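Grippers and Hands > Simulation

Thread: Five-finger hand or parallel gripper for cup pick in sim?

tszulc_w
Posted November 13, 2023

I'm comparing two end effectors on the same arm in simulation before we ask for money for either one. One is the Ernell five-finger hand, the other is the Dretari two-jaw gripper. The task is one cup on a bare table: pick it up, hold it, put it down. Same controller for both (Duda, default gains), same 286 start positions.

Holds that lasted the full 15 seconds:
Hand: 221
Two-jaw: 286

So the hand loses by a lot. What bothers me is that the holds it does get look fine to me. Here is one of them.

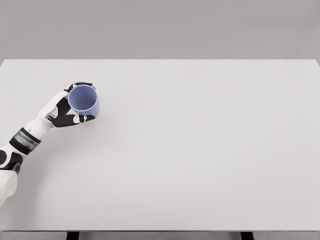 Five-finger hand, wrap grasp, cup held over the table.

Fingers go over the top and around the bottom side, thumb along the left. The cup is tilted a little in this one. Is there something wrong with my setup, or is this what people get?

halina_j
What friction are you using on the fingertips? And is it the same for the tips and the black finger segments? In a wrap like that a lot of the load is on the segments. If those are still at the default you are holding a smooth cylinder with something close to plastic on plastic.

tszulc_w
Tips are set to rubber. Segments are default. I didn't think about the segments.

owino
I don't think friction is the main thing. A straight-sided cup with no handle is about the easiest object there is for a two-jaw gripper. You picked the test it was made for. Try a mug on its side, or a spoon, and run both again.

halina_j
He asked about a cup. If the job is cups, then the test is cups.

owino
Sure, but he says he's choosing what to buy. Nobody buys a five-finger hand to move one cup.

yshen
We had the Ernell hand model in Clerkix in June. The thumb joint limits in the file they ship were wrong, and the thumb stopped short of closing on narrow objects. Check that before you change anything else. Also check your contact solver iterations. We were on 6 and objects crept out of the fingers over a long hold. Raising it fixed most of that and made the runs slower.

tszulc_w
Thumb limits match the data sheet, so I must have the newer file. Solver iterations were at the default, which is lower than yours. I raised them, put rubber on the segments and have a new batch going.

sobczak_h
When you rerun, log the failures by type. Dropped during the lift and slipped out during the hold are different problems. Only the second one sounds like solver creep. I would also rerun the two-jaw with the new settings or you can't compare them.

tszulc_w
Good point, I was only going to rerun the hand. Will do both and split the drops out.

owino
And add a spoon.

halina_j
Cup first. One change at a time, please. He already has two going in this batch.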